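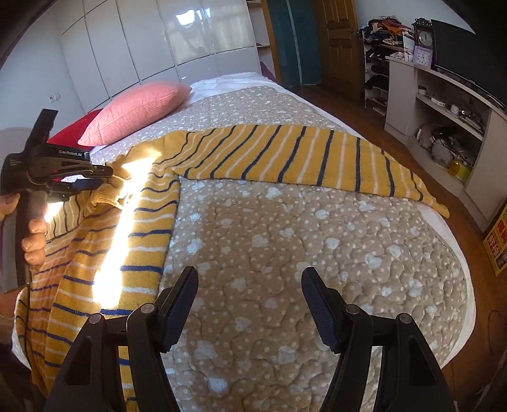

Pullham Business Park forum > Roads, lighting and drainage
Topic: Drainage on Aasen Road is finally happening!

hedvig_s
I just got back from the park association meeting and I'm still buzzing, so forgive the long post. The storm drain on Aasen Road is approved! Full length, from the Jidon warehouse down to the rail crossing, with new curb inlets and a proper outfall into the retention pond. Work starts in July. I've had a unit on the low side for 14 years and I have swept water out of my loading bay more times than I want to remember. Two lanes will stay open the whole time except at the crossing, where it goes down to one with flaggers.

Halvard Fagerlund
Great news, and thank you for sitting through the whole meeting. Did they say anything about truck access to the back lots? We get deliveries at 5 in the morning and the drivers can't back out onto Aasen if there's a trench there.

hedvig_s
Yes! Steel plates over the trench outside working hours, and each driveway gets closed for one day at most. Abdelilah Lamrani from the engineering side had a big plan sheet taped to the wall and went through it driveway by driveway. Yours is in the second section, I think, but check with him before you tell your drivers.

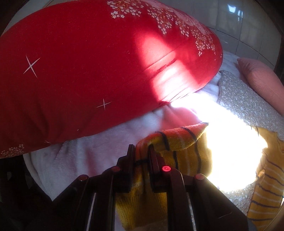
I also asked about the streetlights while I had him there. The conduit goes in the same trench, so when the light poles get funded they won't have to dig everything up again. I could have hugged the man.

lowside_larry
Not to rain on the parade (sorry) but we heard "approved" before. The sidewalk on Fasadau Avenue was approved and it stops dead at the tire shop. Is the money in the bank or is it "expected"?

Lovisa Backlund
It's in this year's budget, Larry. I have the packet open right now, page 5. The sidewalk was a matching grant and the match fell through. The drain is paid from the park levy, which we've all been paying into, you included.

lowside_larry
OK, I'll give you that one. I still think they're doing it backward. Fasadau floods worse than Aasen does, and it has the bus stop. People are standing in that water waiting to go home.

Halvard Fagerlund
I don't agree that it floods worse. It floods faster and drains faster. On Aasen it sits there until the next afternoon.

s_vlcek
Štěpánka Vlček here, from the bakery supply place by the bus stop. Larry is right about the people waiting, and half of them are my staff. But the water on Fasadau comes down FROM Aasen, over the low corner by the pump house. I've stood there in boots and watched it. Get the top pipe in first and we should see a lot less of it at the bottom. I'm really excited about this one, and I'm on the street that isn't getting a pipe!

lowside_larry
Should see less. We'll find out the first time it pours. Can they at least put a raised pad in at the bus stop while the crew is out here?

hedvig_s
Ooh, I like that. It would be a tiny job next to the rest of it. I'll put it in writing tonight - if anyone wants to add their business name, send me a message before 5 tomorrow. Larry, can I put you down first?

lowside_larry
Fine. Spell it right.

Lovisa Backlund
Add us too. And can you ask where the crew is going to park? Last time they filled up our customer spaces by 7 a.m.

hedvig_s
Adding it now. The plan showed a staging area on the gravel lot behind Jidon, but I'll ask if that covers their own trucks as well.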